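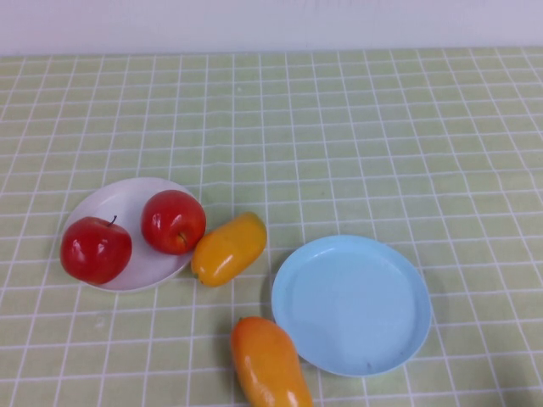
# Kitchen table, August

Quick page, will tidy it up later. The table in the Wendar apartment, the green cloth, the plates, whatever fruit and veg was in the house. Captions are short becuase I'm writing them with the rice on.

If you came over from the old page — same table, new cloth. The brown one is retired. It has a burn the shape of a trivet and I got tired of covering it with a bowl.

**Two apples, one pepper, blue plate empty.** Red ones on the white plate, pepper straight on the cloth. Green grid underneath. My favorite of the month, mostly for the shine.

## The cloth

Pale green, thin white lines, little rectangles all over. Bought off the end of a roll at Kandska, the household place by the bus station, and hemmed on one side only. The other side I keep meaning to do. I have the thread.

It wrinkles. You can see it in the lines more than in the green, they go a bit wavy across the middle. I've tried ironing it on the table (bad idea, don't) and ironing it on the board and folding it in 4. Folding makes it worse. Now it lives rolled up on a cardboard tube behind the door and comes out mostly OK.

Washes fine at low heat. Fish sauce comes out. Turmeric does not, so curry nights get newspaper.

## Plates

White one is the small everyday plate, shallow rim, kind of grayish if you look at it next to real white. There were six of those. The rest are in the cupboard over the stove or at my sister's, depends who you ask.

Blue one is newer and I use it for anything that needs space — cut fruit, dumplings, spring rolls before they get fried. Flat in the middle so nothing slides into a heap. Several people wrote to ask where it's from. Also Kandska, the back shelf, no box, no name on the bottom. They had a green too but with this cloth it would just dissappear.

Both go in the dishwasher. Both have been dropped. Fine so far.

## Fruit and veg

Apples from Khổng, the grocery on the corner, from the loose crate and not the bags. I go for the ones that still have a stem, they seem to keep longer, no proof at all. The really dark ones are sweeter this year. The orange-ish ones have more bite and I'd rather bake with those.

Peppers from the same place. Long ones when I can get them. Yellow going to orange is the stage I like best for eating raw — sliced, salt, lime, done. Leave one on the counter a few days and it gets softer and better for the pan.

Stuff that ended up in dinners this month:

- pepper and egg, twice in one week, no regrets
- apple slices with chili salt
- pepper strips in cold noodles, too much vinegar, my fault
- baked apples, went back for seconds before anyone else got firsts
- a slaw that was mostly whatever was left

The chili salt: salt, sugar, dried chili, all banged up in the mortar till it's pinkish. A spoon of each, then taste and fix it. Keeps in a jar for ages. Make more than you think.

## Table and wall

Table is pushed right up to the wall, which is plain white and staying that way. There was a calendar. There was a shelf for one weekend. Both came down, the kitchen is narrow and everything over the table ends up in the soup or on somebody's head.

Repainted in spring with the leftover hallway can, so if it looks slightly different from the older pictures, that's why. Two coats. Should of been three near the socket.

Table is 162 cm long if you're wondering about cloth sizes, which two of you were. Buy longer than you need. Mine hangs short on the window end and it bugs me every day.

## Prints and cards

Had a few questions so, fast answers.

Cards yes, folded, blank inside, envelope included. Prints yes but small only, the big ones came back from the printer too yellow and I sent them back. Nulteo does the printing now and they are slow but the reds come out right. Reds are the whole thing with apples.

Last batch was 405 cards and there are still some in the hall closet. Apples set and the tea set. Lemon set is gone, not reprinting it before winter.

Local pickup is easiest, evenings after 7. If nobody answers the bell try the downstairs door, I'm probably at the machines with the laundry. For mailing send me the address in one message please, not spread over three.

## Still to put up

- mangoes, if there are any decent ones left
- the tea things, new cups
- herbs in water on the sill, needs a better hour of the day, it's all glare by 3
- the brown cloth one last time maybe, for old times

Comments are open again. Recipes for long peppers very welcome, I have a bag of them and a small pan. If you spot a typo just tell me, I'll get to it.

Rice is done. More at the end of the month.

— Diệp Vương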